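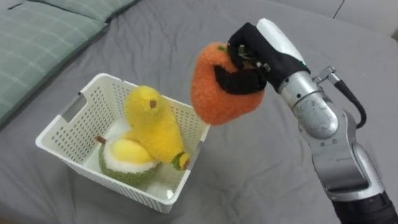

By Mikkel Bjarnason | November

Home World Conflict Opinion

Officials at Ballar wanted us to see a ceasefire that works. I saw a checkpoint with 2 monitors and a lot of fresh paint.

The tour lasted 59 minutes. Our guide, Baldur Lauritsen, said 300 families had gone home to Hornanine.
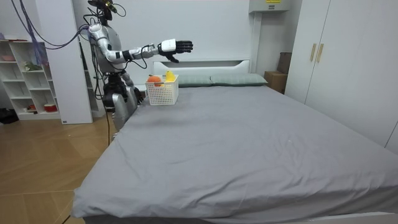
I asked to meet one. The road was closed, he said, until evening. His logbook listed 135 violations, none with a name beside it. 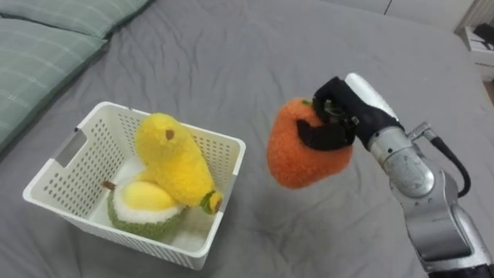
White basket and pillows on a gray sheet.

We use cookies. Accept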